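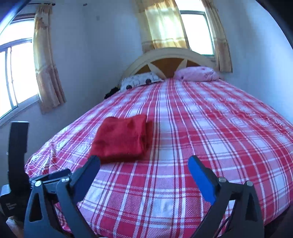

*Slide 1. Plaid sheet, two pillows, folded red towel.*

**Speaker notes – Turning over a guest room: linen, folding, placement**

Session length: 45 minutes including questions. Handout goes out at the end. Leave slide 1 up while people find seats.

**Opening (3 min)**

- Introduce self, then Telma Leiva, who runs the folding practice in the second half.
- Scope: single rooms in small guesthouses. Hotel floors with carts and linen chutes are out of scope. Refer those questions to Emerson Holanda after the session.
- Material comes from the room manual we wrote for Pliston in February. The manual covers 5 room types. Today covers one, the single with the bed in a corner.

**Slide 1 – reading a bed (8 min)**

Ask the room for one minute of silent looking before anyone speaks. Then take points in any order. Points to get to:

The towel is folded into a flat rectangle and lies on the sheet, toward the left. The edges are rounded and a little uneven. That is normal for a thick fabric. A thick towel will not take a sharp crease, and pressing it flatter by hand only shifts the bulk to the fold side. Check the outline from the doorway and leave it.

Red towel on red-and-white plaid. Low contrast. A guest may miss it at first glance. Two options: put a pale towel on the patterned sheet, or move the towel to the foot end where it is read against the room. Pliston chose the pale towel. Korik kept its dark towels and changed the position.

Plaid is useful for checking alignment. The bands give you a straight reference in both directions. Pick one band near the center, follow it from the headboard down, and see whether it stays parallel to the mattress side. If it drifts, the sheet is twisted under the pillows, and pulling at the foot will not fix it. Go back to the head end.

Creases near the front left corner, where the sheet drapes over the edge. Ask who would re-tuck and who would pass it. Expect a split. Our standard: creases on the drape pass, creases on the top surface do not.

Pillows: one white with a dark print, one pale pink with faint speckles. The pink one is slightly rumpled. Mismatched cases are acceptable under the manual if both are clean and the same size. Rumpled is not. Shake from the closed end, set down, do not pat.

Small black item by the wall, below the white pillow. Wait for someone to raise it. If it has not come up by the end of the eight minutes, raise it yourself. Could be clothing. The rule is the same for anything found between the bed and the wall: take it out, unfold it, bag it, write the room number on the bag. Run a flat hand along the full wall side before making the bed. Small dark things disappear into that gap more easily than anything else in the room.

**Headboard (4 min)**

Arched, cream, with a golden-brown inner panel and spokes in a half sunburst. A good-looking piece and slow to clean. Spokes collect dust where they converge at the center. A cloth wrapped over a finger works better there than a duster. Clean it before the pillows go back – dust falls straight down onto the cases.

Pillows should leave the panel mostly visible. Do not stand them upright against it.

Biljana Vlachou will probably ask about polish. Answer: dry cloth weekly, damp cloth monthly, nothing sprayed near fabric.

**Working order for a corner bed (7 min)**

Write on the board, do not read out:

1. Strip. Check the wall side.
2. Wipe headboard.
3. Pull the bed out if it moves. If it does not, work the wall side first.
4. Bottom sheet, head end, then foot end.
5. Align by pattern or by hem.
6. Pillows.
7. Towel last.

Step 3 takes up most of the discussion. Symonenko beds are fixed to the floor, so staff there kneel on the mattress to reach the far corner, then smooth the surface after. It works. It adds time. Kanyarat Srithong timed it over 200 changes and got 2 minutes extra per bed. Her sheet is in the handout.

**Folding practice – Telma (15 min)**

Hand out towels. One per pair. The practice towels are 600 gsm, thicker than most of the group will be used to.

Fold: lengthwise in thirds, then in half, then in half again. Rounded side faces the door. No swans, no fans. If someone asks for a decorative fold, Telma can show one in the break.

Common faults to watch for:

- Folding in the air. Use the table.
- First third too wide, so the last one pokes out.
- Squeezing the stack to make it look neat. It opens again as soon as the hand is off it.

Let pairs swap and inspect each other's work. Keep it short.

**Questions (8 min)**

Likely ones:

*Does the towel have to be on the bed?* No. A chair or shelf is fine if the guest sees it from the door.

*Patterned sheets or plain?* Patterned hides light creasing and shows twist. Plain does the reverse. Valquíria Toledo has the wash comparison for the Teltix sheets, both kinds, if anyone wants it. Do not quote the results from memory.

*How do you tell a worn patch from light on the fabric?* Change where you stand. Light moves with you, wear stays put. There is a faint pale patch low on the right of slide 1 to use for this. The slide cannot settle which it is, so do not rule on it.

**Close**

Handouts by the door. Collect the practice towels and count them against the sign-out sheet. The room is booked again at 4:00, tables back in rows before then.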